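Bread at Home and Bread from the Shop: How Long Does a Loaf Last?
Project report, Food and Households module
Mar 9, 2023
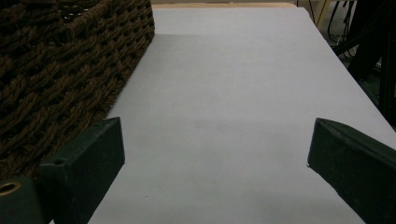 1. Background

Many households throw away bread every week. Most advice on storing it is passed on by relatives or printed on the bag, and the two often disagree. Our group wanted to find out what people in Zirkholm do with a loaf once it comes through the door, and how much of it ends up in the bin.

The project began in September as a short exercise on food labels. It grew once we saw that the labels said very little about storage. One bag from the Fullis bakery only had the words "keep cool and dry", and the market loaves from Dastine had no label at all.

2. What we did

We put a paper questionnaire through doors in two parts of town, the streets by the station and the newer estate at Yeh. We handed out 277 forms and got 156 back. Each form asked what kind of bread the household buys, where it is kept, when it is thought too old to eat, and what happens to it then.

We also asked 20 of these households to keep a bread diary for four weeks. They wrote down every loaf they bought or baked and weighed whatever they threw away. Kitchen scales were lent to anyone who did not have a set.

3. Results

The bread bin is still the most common place to keep a loaf, followed by the bag it came in, left on the worktop. Fewer people use the fridge than we expected. Those who do mostly buy sliced bread and eat it as toast. The freezer was named mainly by people living alone, who take out two or three slices at a time.

The diary households recorded 596 loaves between them. Sliced white bread was thrown away most often, usually the ends and the last few slices. Home-baked bread was hardly ever thrown away whole, even when it had gone hard. Several people wrote that they made breadcrumbs or soup with it.

Mould was the main reason given for throwing bread away in Yeh. By the station it was dryness. We think this has to do with the kind of bread bought, as the station streets are closer to Dastine market and more people there buy crusty loaves.

4. Problems

Two diaries had weeks missing and we left those weeks out. Some people weighed the bread with the bag on. It is also likely that people wasted less than usual while they were writing it down, and one household said so on the last page.

We did not ask how many people lived in each home. This was a mistake and it makes the two areas harder to compare. The question has been added to the form for the group taking over next term.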